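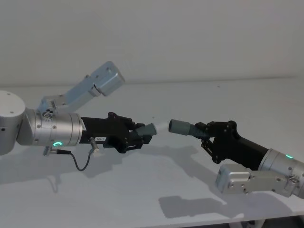

Yupin Meesuk says most returned sets come back for one thing – the halves were pushed together crooked, then forced. She'd like section 6 read before anyone picks up a part. Fair enough.

6. Joining the two halves (Mirkon short set)

Applies to all short sets shipped from October on. Older sets, see the Clandia sheet, the steps are in a different order.

Before you start
Flat table, light color if you have one. Dark parts are easy to spot on white, and so is grit. Wipe the tip with a dry cloth. No oil, no soap.

1. Take both halves out of the bag. Leave the caps on for now.

2. Check the tip on the male half. Should be smooth all the way round. Nick or flat spot – stop, order a new tip (part 300).

3. Pull both caps. Keep them, you need them for storage.

4. Hold one half in each hand, ends facing. Grip the body, never the tip.

5. Bring them together slowly until they nearly touch. Stop there. Look from the side, then from above. Both times you want one straight line.

6. Push. Straight in, light pressure, until you feel the stop. No twisting yet.

7. Quarter turn clockwise. Small click.

Note: no click usualy means step 6 wasn't finished. Back it off, pull apart, start again at 5.

CAUTION: do not tap the halves together with a mallet or against the table edge. The tip cracks inside where you cant see it.

CAUTION: never mix halves from the 2,000 and 3,000 series. They look the same and they will start to go in. They won't come out.

Taking apart
Quarter turn back, pull straight. Stuck? Wait for it to reach room temperature and try again. Still stuck, leave it and send us the whole thing.

Storing
Caps back on, both halves in the same bag, tip end up. Write the series number on the bag.

Spare tips and caps: order through Flostevance, allow extra time for Thepsuriya addresses.

Section revised 31 Jan 2021, N. Yensuk. Step 5 used to be part of step 4, ignore any printed copy that still has it that way.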